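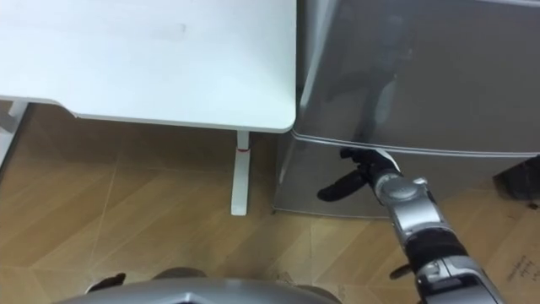

Mini fridge right up against the desk - is this really a problem?

Posted in Home Office & Small Rooms
Last updated 2018-05-08
253 views · 3 shares

I've got a small room with a white desk in it and a silver-grey mini fridge standing on the floor next to the rounded corner of the desk, very nearly touching. My brother-in-law says the fridge needs a big gap on every side or it will burn itself out by August. I'm not convinced. People have been shoving fridges into corners for decades and most of them seem to survive.

The fridge is a Vurel, bought second-hand, no booklet. The seller said it "runs on next to nothing", which I also don't believe. There's a radiator on the wall in the same room, further along past the drawers. Do I have to rearrange everything, or is this one of those things people repeat without checking?

4 comments

hurndale_lodger

Your brother-in-law is half right, in my opinion. It depends where the heat comes out, and on a lot of small fridges that's the back. So look there before you start dragging furniture about. If one corner of the desk is close to the side and there's open air everywhere else, I can't see that finishing it off. Put your hand on the side panels after it has been running for an hour. If they get properly warm then give it more room on that side.

The thing I'd check is the door. Mine was by a desk too, and it opened fine until I put food on the door shelves and wanted it open all the way, and then it hit the desk leg. Some doors can be swapped to hinge on the other side, but don't take a seller's word for it.
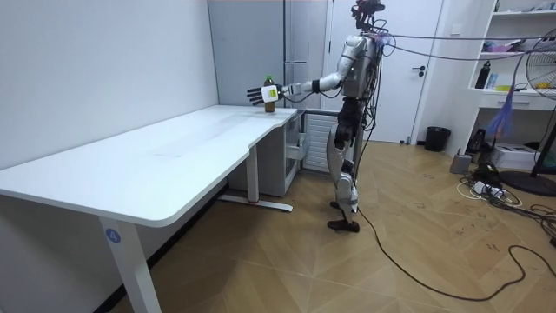

As for the radiator, I'd keep the fridge at the other end of the room from it and leave it at that. I wouldn't buy one of those stick-on heat shields. I paid for one from Proltlow and could not measure any difference with a fridge thermometer, and I did try for a fortnight.

Helpful? 300 people said yes

Čierny

never leave a gap, dust gets down there. push it all in tight and hoover twice a year. mine has been fine

Helpful? 2 people said yes

plugs_and_pans

I wouldn't follow the one above. Dust is a nuisance but you can pull a mini fridge out and clean behind it, they don't weigh much.

Also doubtful about "next to nothing" for running costs. Get a plug-in meter and leave it on for a week, a single evening tells you very little. And if you're keeping bottles on the desk instead of in the fridge, ask yourself whether you need it switched on all year - I turned mine off over winter with the door propped open and didn't miss it.

Helpful? 17 people said yes

543 people follow this topic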